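January 25, 2018

# Open days should show the boring part

Went to the Tondeck open day last night. Packed. Free coffee, bad chairs, a drum machine playing for no reason.
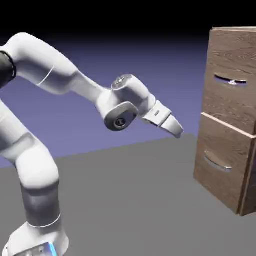

My complaint is with the way these evenings get run, and Tondeck is only the latest. You get 3 minutes per demo. A presenter talks over it. Everybody claps, then you're herded to the next screen. Who learns anything from that?

Best part of the night was the simulator corner, and it had the smallest crowd. One arm, one cabinet, a drawer to open. Heikki Rautiainen was running it and he let it run -- no music, no script. He told us the policy had managed 39 tries out of 126 that afternoon. Said it flat out, to strangers, with the sales people standing right there. I trusted that number more than everthing else I heard all evening.

Compare Nallico in June. Slick video, cheering, not one failure shown. I asked how often it missed. "Rarely." Rarely what? Out of how many? Got a tote bag instead of an answer.

People say the public gets bored. Maybe some do. But the kids near me stayed put for a good long while, arguing over which way the arm should come at the handle. A woman from Navickas wanted to know if any of it would carry over to a real drawer, one that sticks. Heikki said he didnt know yet. Good question, good answer, and neither one fits in a 3 minute slot.

So, a request to whoever plans the next one. I hear it's Ikmont. Cut half the stations. Put the success rate on the wall in big type, even when it's ugly -- especially then. Let the thing miss in front of us and have the person who built it stand there and talk. And turn off the drum machine.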